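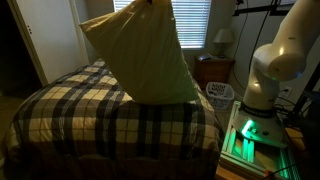 Dénes Kovács wrote in to ask whether the Clokent comforter has to be used with a cover. It does not. The check fabric is the finished outer face, the filling is stitched in place, and the whole item is washed in one piece. There are no corner ties, so a separate cover will not hold it square. Customers who want a removable cover should order the Yordanov inner quilt, which has a tie loop at each corner.

# Clokent check comforter and Jemora plain pillowcases

The comforter and the pillowcases are sold separately. They are listed on one page because most orders include both, and because the care instructions differ in ways that matter when everything goes into the same wash.

## Comforter

| Item | Detail |
|---|---|
| Type | Filled, one-piece, no cover needed |
| Pattern | Large check, woven |
| Colours | Cream, pale yellow, grey, dark navy |
| Filling | Polyester fibre |
| Edge | Turned and double stitched |
| Side drop | 42 cm on the matching bed size |
| Guarantee | 2 years on seams and stitching |

The pattern is woven into the cloth. It is symmetrical across the width, so the comforter can be turned head to foot to even out wear. Doing this every three months is enough in a room with a sunny window. The navy squares fade first, and fading is not covered by the guarantee.

The side drop is measured from the top edge of the mattress with the comforter centred. A thick mattress topper reduces it by the depth of the topper on each side. At the foot, the drop depends on how far up the bed the comforter is pulled. For a longer drop at the foot, leave the head end below the pillows.

The filling is held by lines of stitching that run the full length. If a stitch line breaks, repair it before the next wash. Fibre that has moved across a broken line cannot be put back evenly by hand.

## Pillowcases

| Item | Detail |
|---|---|
| Fabric | 97% cotton, 3% elastane |
| Closure | Inside flap, no buttons or zip |
| Finish | Smooth, plain dyed |
| Sold as | Single |
| Guarantee | 2 years on seams |

The small amount of elastane lets the case go over a well-filled pillow without straining the side seams. It also sets the limit on ironing temperature (see Care).

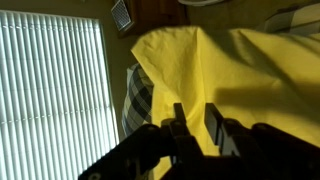

Could the case go over a pillow that already has a zipped protector on it, Sándor Szilágyi wanted to know, and would the zip wear through? It will fit over a thin protector. Put the zip end in first, so that it lies at the closed end of the case and away from the flap. Close the zip fully and tuck the puller under its guard if it has one. Quilted protectors add more bulk and are better used with the next size up.

### Fitting

1. Turn the case inside out and put both hands into the closed corners.
2. Take hold of the short end of the pillow through the cloth.
3. Pull the case down over the pillow, turning it right side out as it goes.
4. Push the pillow corners fully into the case corners.
5. Fold the flap over the open end and smooth it flat.

The case should be slightly loose at the flap end. If the flap will not lie flat, the case is too small for the pillow.

### Colour

Plain cases are dyed in batches, and a small difference in shade between batches is normal. Order all the cases for one bed together. Yellows are the most likely to look different in sun and in shade, so check them in the room where they will be used before taking off the label. Unused cases with the label attached can be exchanged. 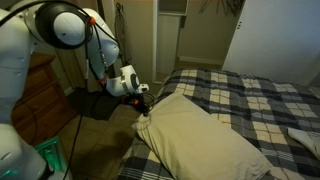 Neither item is treated with an easy-care resin, so the cloth is softer from the first wash and creases more than a treated fabric would. Creasing is heaviest at the corners, where the case is gripped and pulled when the bed is made. The pale beige case on the navy, charcoal and cream check has the soft wrinkles and rumpled near corner to be expected in daily use. Customers who want a flat finish should iron the case slightly damp and fit it once cool.

## Care

- **Comforter:** wash alone, cool, on a gentle cycle. The drum should be no more than two-thirds full. Tumble dry on low and take it out twice during the cycle to shake the filling level.
- **Pillowcases:** warm wash with like colours. Wash dark and bright cases separately the first three times. Medium iron only.
- **Both:** no bleach, and no fabric softener with the pillowcases, as it shortens the life of the elastane.

Dry the comforter fully before folding. The outer cloth feels dry well before the filling does. Press a folded corner between both hands, and if it feels cool, give it longer.

## Storage

Use a breathable cotton bag. Vacuum bags flatten the fibre and it may not recover its full depth. The Lelitix storage bag takes one comforter and two pillowcases, folded in thirds and then rolled from the foot end.

## Returns and spares

Washed items can be returned only for a fault in the stitching or weave. Send the item clean and dry, with a thread or safety pin marking the fault. Spare pillowcases are kept in the current colours. Discontinued colours are not dyed to order.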